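Skolo Live Room Incidents

What's in the dataset

Skolo is a table of security incidents at small and mid-size music venues, covering concerts, signing sessions and televised talent show tours. Each row is one incident, built from local news reports and, where we could get them, statements from the venue. The current release has 1,407 rows. It was put together by Myrto Triantafyllou and Ashok Semwal, and Iason Xenos checks new entries before they go in.

Only rooms with a posted capacity of 700 or less are included. Arena shows and outdoor festivals are left out, even when the same artist played both on one tour.

Columns

venue_id, month, capacity_band, event_type, phase, incident_type, bag_check, source_count, notes

The phase column takes one of four values: doors, show, signing, load_out. Use signing for any meet and greet held inside the building, ticketed or free. If the reports disagree on the phase, the field is blank and the notes say why.
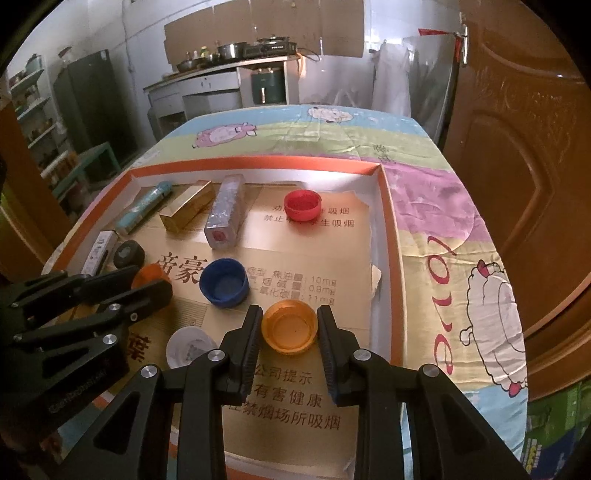
The bag_check column is yes, no or unknown. Unknown is common in older rows, so please don't read it as no. In 108 rows the only source is a single newspaper story, and those have source_count set to 1.

Names of performers, victims and suspects are not in the files. Please don't add them back by matching rows to news stories and publishing the result.

Known problems

Venues that changed names may appear under two IDs. Apostolos Manolakis has merged 40 of these pairs so far.

Coverage is better for cities with a daily paper. Don't use row counts to rank cities by safety.

Updates

The next release is planned for April. Send corrections to Iason Andreadis with the venue_id, the month and a link to the source. Corrections without a source are kept in a separate list and are not merged.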